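Rurnano Utensil Pot, cream wood

Item 537

A round wooden pot for the things that won't lie flat in a drawer. The sides are softly curved, the rim is thick, and faint bands run around the body. It holds spatulas and ladles, and sooner or later a pen that doesn't write.
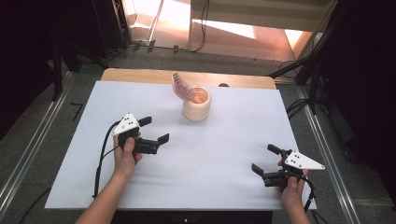
Size and care

Stands on any level counter. Wipe with a damp cloth and dry it right away – the dishwasher will win that argument. Oil the outside every 3 months, or whenever guilt sets in.

Pink slotted piece not included. Matching Pronex lid sold separately as item 2274, for people who like their spoons short.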